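Lidthorpe school to move start time after bus changes

Lidthorpe Primary School will start its day 12 minutes later from the beginning of next term, after changes to the local bus timetable left a number of students arriving once the morning bell had gone.

The first bell will ring at 8.52 am instead of 8.40 am. The finishing time will move by the same amount, so the length of the school day stays as it is. Gates will open at 8.25 am.

Principal Angeliki Psarras wrote to families in June to explain the decision. The school has 360 students, and almost a third of them travel on route 401, which runs from Kumard through the Irkitz estate and along the river road. The service was retimed earlier this year and now reaches the school stop at 8.43 am.

"We had children walking into class after the roll had been marked, through no fault of their own or their parents," Ms Psarras said. "They were missing the start of reading, and the teacher was having to go over the instructions again for them. We asked whether the bus could be moved back and were told it couldn't be done this year."

Under the current rules, a student who arrives after the bell has to sign in at the front office and is recorded as late. Late marks given to route 401 passengers since the timetable changed will be removed from attendance records before end-of-year reports are printed. Families do not need to apply for this.
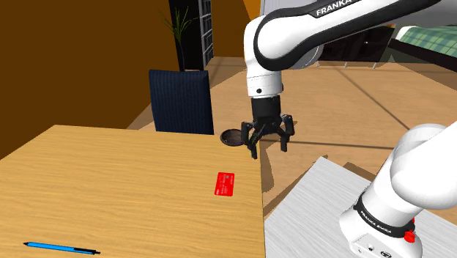 The school surveyed parents on three options: leaving the bell where it was, moving it by five minutes, or moving it by 12. The longer change had the most support, although some families with older children at the high school in Van Wyk Street said it would make the morning run harder.

Igor Urban has a daughter in Year 2 and a son in Year 8. He said the two drop-offs used to fit together.

"I'll be waiting around at the primary gate when I should be on my way to work," he said. "I understand why they've done it, but it does make a difference to us."

Deputy principal Wilson Villanueva said supervision would still be available in the library from 8 am for families who need it. There is no charge, but students must be signed in by an adult. Breakfast club is not affected and will carry on in the hall at its usual time.

Marcela Kolář, whose two boys catch the 401 from Irkitz, said she was pleased with the result. "They were running from the stop every morning and still getting a late slip," she said. "My youngest was starting to get upset about it."

The school will also change how it follows up absences. Parents will get a text message by 9.30 am if a child has not been marked present and no reason has been given. At present the office phones each family, and calls are sometimes not made until after recess. A second message will be sent at 10 am, followed by a phone call if there is still no answer.

Parents who have changed their mobile number should let the office know before the end of term. Absences can still be reported by phone or by a note to the class teacher — email is fine as well, provided it is sent before 8.30 am.

The new times will be reviewed after two terms. Kvido Kadlec, who chairs the school council, said punctuality figures would be presented at its open meeting, where parents can ask questions.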